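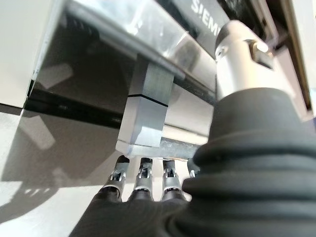 私たちについて

Keltex料理教室は、家庭の台所で毎日つくる食事を教える小さな学校です。製菓や飾り切りの専門課程はありません。米の炊き方、だしの取り方、魚の下ろし方、オーブンを使った煮込みや焼き物など、ふだんの食卓に並ぶものを中心に授業を組んでいます。

沿革

教室は、給食の調理師だった青木大地が自宅の一室で始めた夜間の講座がもとになっています。当初は和食だけでしたが、シモーネ・ファグンデスが講師に加わってからブラジルの家庭料理を、続いてブンソン・ルアングリットがタイ料理を受け持つようになりました。現在の建物に移ったのは昨年の9月です。これまでに2,473人が修了しました。

授業について

1クラスの定員は6名です。講師の実演を見たあと、受講者が一人ずつ最初から最後まで自分で調理します。分担作業にはしていません。できあがった料理はその場で食べ、残りは持ち帰ることができます。容器は各自でご用意ください。

基礎コースは全52回で、途中の回からも参加できます。前半は包丁の扱いと火加減、後半は献立の組み立てと保存を学びます。欠席した回は、同じ内容の別クラスに振り替えられます。振替の連絡は前日の正午までにお願いします。

食材と教科書

野菜と魚は授業当日の朝に近くの市場で仕入れます。季節や天候によって献立が変わることがあります。アレルギーのある方は申込書に記入してください。代わりの食材で作れるものは対応しますが、そば粉を使う回は同じ調理台で作業するため、参加をお断りする場合があります。

教科書は教室で編集した『毎日の台所』を使います。311の献立を収め、分量はすべて二人分で書いてあります。受講者以外の方にも受付で販売しています。

講師

青木大地（代表、和食・基礎）
シモーネ・ファグンデス（ブラジル料理、オーブン料理）
ブンソン・ルアングリット（タイ料理）
コルネル・パスク（パン、保存食）

見学

次回の見学会は4月29日（土）です。午前の基礎クラスをご覧いただき、終了後に講師が質問にお答えします。予約は電話または受付で承ります。お子さま連れの方は、予約の際にお知らせください。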